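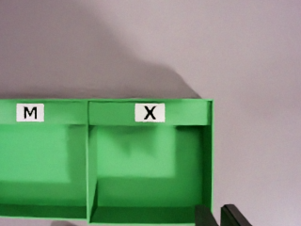
Donal Hegarty reckons the new ice machine rules will cost him a day's trade, maybe more, and he wants to know why the letter only came on Friday. He's one of a fair few in Skiltonstead asking the same thing this week.

The letter in question, two pages, second class post, went to 115 pubs, cafes and takeaways on the Dristevlow side of town and in the centre. It says any ice machine plumbed in to the mains has to have a cleaning record on the premises by the end of September. Not a new law as such. The council's food team say the duty was always there, they're just going to start asking to see the paper.

What they want: date of last full clean, who did it, what was used, when the water filter was last changed. Machines that make ice for drinks first. Fish counters and the like to follow, no date given for those.

Fifty-six premises had a visit over the summer. Fewer than half could show anything in writing, according to the letter. No names given and no closures. A couple of places were told to stop using the machine until it had been stripped and cleaned, and both are back in use.

Hegarty runs two bars, one on Cronin Street and one out by the station. He's got three machines between them, the oldest under the back counter, and getting at the filter means pulling out the bottle cooler next to it. "I clean them. I've always cleaned them. I just never wrote it down, who writes it down?" He has a man booked now but the man can't come til the second week of the month.

That is the other problem. Engineers are booked up. Grunden, who look after a lot of the refrigeration in the town, said on the phone that they've stopped taking new customers for ice work untill the rush is over. Existing contracts are being done in order. A full descale and sanitise takes them 2 hours on an undercounter machine, longer on the big ones with a separate bin, and the first batches of ice afterwards get thrown away so you need to plan for having none. Bagged ice from the cash and carry will be wanted. One branch had already run short when we rang.

You can do it yourself. The council says so, and says the record counts the same whether it's an engineer or the bar manager, so long as the maker's instructions are followed and the right cleaner is used. Not washing up liquid. Not bleach from under the sink either unless the manual says it. Scoops are to be kept out of the bin, in a holder, and washed daily. Glasses never used as scoops, which you'd hope goes without saying but it's in the letter in bold.

Diarmuid Ó Conaill, at the food team, said visits would start with places that had nothing to show in the summer. First visit is advice only. If there's still no record at the second, a written notice. He wouldn't be drawn on fines.

On the short notice he said the letters had been due out in the first week of August and were held up at the printers. He accepted it was tight. Anyone with an engineer booked should keep the booking confirmation next to the machine and show that, he said, and it will be taken into account.

Blank record sheets are at the council front desk, or can be emailed if you ask. One sheet per machine. There's a drop-in at the Dristevlow hall on Friday, 15 places, no charge, run by the food team and covering filters, bin cleaning and how to fill in the sheet. It's mainly for small places without a service contract. Names to the front desk by phone. A second one will be put on if it fills up, they said, but there's no date for that yet and no room booked.

Hegarty has put his name down for it. He also asked if the sheets could be had in a bigger size, as nobody behind his bar can read the one he was sent. Ó Conaill said he'd look in to it.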